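Shelving of thin children's books -- Purnwood Library Forum
3 replies · 2 min read

Cardoso_Branch
Members are asked to store thin picture books upright, spine outward. Our Chinese-language titles, such as 好饿的毛毛虫, can then be found by their spines.
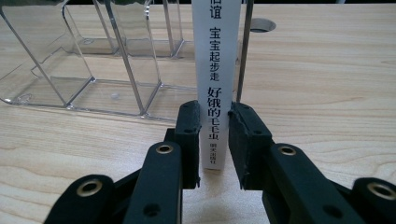 Henryk Ziółkowski does not agree. Slim volumes lean and warp when stood upright, and Drunholm has kept them flat for 18 months.

Fodonbridge_Desk
Flat stacks are hard for parents to search. We stand ours in groups of 20, with a bookend.

Cardoso_Branch
Noted. Upright remains our practice -- flat storage is acceptable for oversized items.

Shares: 45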